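Mar 25, 2025
by Carleen Rewi

Up way too early again, so I'm writing this with my first coffee and the dog snoring on my feet. I drove back from Oston last night in the rain (468 miles on the trip meter, ugh) and all I wanted today was a slow morning and the whiteboard.

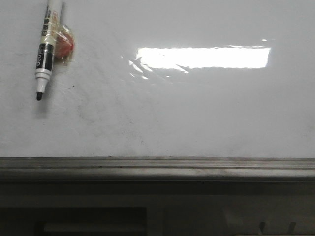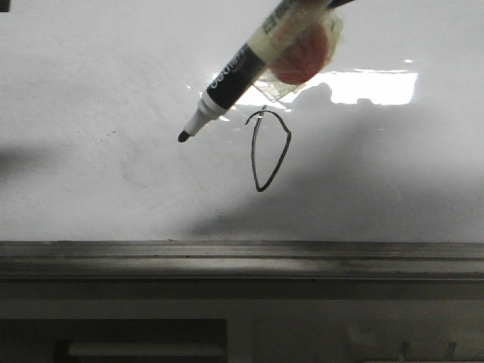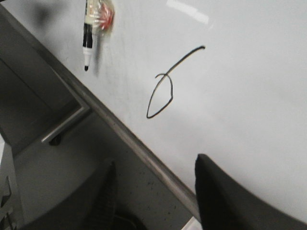 Black marker, white board.

I've been wanting to get back to drawing big ever since that class at the Rutherford in October, where the teacher had us fill a whole wall with loops before she'd let us near a pencil. I thought it was silly at the time and now I miss it! Paper makes me fussy. I start worrying about what a good sheet costs and my hand goes stiff. On a board it's one swipe and gone, so I get braver. And I do love a plain leaf, the kind you get from one black line that comes down, crosses over itself and closes into a point, with one side a little wavy. I could look at that wobble all day. If I'd ruled it with a curve it would be dead as a doornail. The board still has those gray smudges over by the trim, so I need to pick up more cleaner in Casden, and a real cloth this time instead of my sleeve.

Flastel called about the greeting cards, by the way. They want 100 to begin with, and maybe 1,000 if the shop does well with them! I said yes before I'd even asked about envelopes. Leaves would look nice on those, I think, maybe one per card and nothing else. Must call Mom back tonight, and the dog is out of food.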